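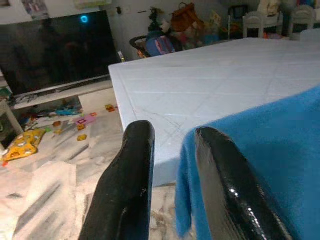
**Figure 3.** Blue fleece towel on the white tiled table, with its lower part hanging over the near edge.

### 4.2 Edge drape of pile textiles on hard living-room surfaces

Textiles left on furniture are usually recorded in household inventories as a single item with a single location ("towel, on table"). For the purposes of this study that entry is inadequate. A towel lying entirely on a tabletop, a towel folded over a chair back, and a towel with part of its length hanging free present different conditions for folding, for cleaning the surface underneath, and for deciding whether the item has been put down temporarily or stored. This section treats the third case, which we call edge drape, and reports the observations made on tables.

Figure 3 shows the arrangement in its common form. The towel is supported by the tabletop over part of its area, and the remainder falls over the edge in a loose fold toward the floor. The upper contour of the supported part is rounded. The hem curls at its lower end. We refer to the three regions as the bed (the supported part), the shoulder (the part passing over the table edge), and the fall (the part hanging free). The same terms are used for the throws and blankets in Section 4.3.

#### 4.2.1 Material and surfaces

The edge-drape set contains 71 placements recorded in occupied living rooms. One was withdrawn after a resident moved the towel before the shoulder had been measured, leaving 70 for analysis. Placements were classified by textile (fleece, cotton terry, flat weave) and by support (tiled, painted, lacquered, bare wood). Glass tops were excluded, as were tables covered by a cloth or a runner.

Tiled tops were treated as a separate class for two reasons. First, the grout lines form a regular grid that can be used as a reference for the position of the bed without placing a ruler on the table. Where the tile pitch is known, the displacement of a hem can be read in tile units and converted afterward. Second, grout is normally set slightly lower than the tile face and has a rougher finish, so that a pile fabric crossing several joints is in contact with two different surfaces. The grout in Figure 3 is faint and gray against white tile, and the grid remains legible across the uncovered part of the top. Darker grout gives better contrast but did not change the reading procedure.

Surface wear was noted for each table. Thin diagonal marks or streaks, such as those near the corner of the table in Figure 3, were entered as "linear, superficial" and were not taken as evidence of any particular use. Tables with chipped or missing tiles under the bed were kept in the set but flagged.

The form of the edge was recorded as squared, eased, or rounded. A squared edge produces a short shoulder and a distinct change of direction in the cloth. On a rounded edge the shoulder is longer and its upper limit is difficult to locate by eye, particularly in deep pile. For this reason shoulder length is reported only for squared and eased edges.

#### 4.2.2 Procedure

Observers were instructed to leave each textile as found until the first set of readings was complete. The sequence was as follows:

1. Record the textile class, color, and support class.
2. Record whether the hem is free, curled, or touching the floor.
3. Read the position of the bed from the grid, or from a tape on untiled tops.
4. Measure the fall vertically from the table edge to the lowest point of the hem.
5. Remove the textile, weigh it, and measure it flat.

The drape ratio *D* was then computed as the area of the fall divided by the total area of the cloth. Folded layers were counted once per layer. Where a layer could not be traced without disturbing the placement, it was assigned after step 5 from the crease pattern, and the record was marked as reconstructed. There were 26 reconstructed records, most of them in fleece, whose creases fade quickly once the cloth is lifted.

Weighing was done on a kitchen scale with a capacity of 2,000 g, which was sufficient for every towel in the set. The scale was leveled on the same table after the textile had been removed. Coding of textile and edge classes was repeated by Stijn Van Leeuwen without access to the first coding. Disagreements were confined to the boundary between eased and rounded edges and were resolved in favor of the rounded class, which removes the record from the shoulder analysis.

#### 4.2.3 Observations

Fleece and terry behaved differently at the shoulder. Terry towels tended to follow the edge closely and to hang in flat panels, with the weight of the woven border holding the hem down. Fleece has no comparable border in most of the items examined. It stood slightly clear of the edge, formed broad folds, and often curled at the hem. The curl makes the vertical reading in step 4 ambiguous, as the lowest point of the cloth is then a fold and the hem itself lies above it. We retained the lowest point as the reading and entered the curl separately.

Placement near a table corner was treated as a distinct condition. When the cloth passes over one edge only, the fall can be approximated by a rectangle or a trapezoid. When it passes over two adjacent edges, a cone of surplus material forms below the corner and the approximation fails. These cases were measured from the flat cloth after the line of the edge had been marked with tailor's chalk.

The bed showed less variation than the fall. In untidied placements it was seldom flat, and its outer boundary was generally curved even where the towel itself was rectangular. This is consistent with a cloth that has been dropped or pushed aside in one motion, although the placement alone does not establish which. We did not ask residents to account for individual items.

The contents of the rest of the room were noted at category level only. Tables in the set frequently stood close to a television and its cabinet, and small items on such cabinets were listed without further classification. Clutter at the far end of a table was recorded as present or absent. It affects the length of top available to a textile, but it had no visible relation to the form of the drape at the near edge.

#### 4.2.4 Limitations

The procedure underestimates *D* for strongly curled fleece, as part of the fall is hidden inside the curl and is recovered only in the flat measurement. Reconstructed records carry an additional error that we were unable to bound. Tile pitch was measured at a single location on each table, and on older tops with hand-set tiles the grid is not uniform over its full length. Readings taken far from the reference tile should be treated with caution.

The set was collected before June and contains few light summer textiles. Flat weaves are underrepresented as a result, and the comparison in Section 4.3 is restricted to fleece and terry.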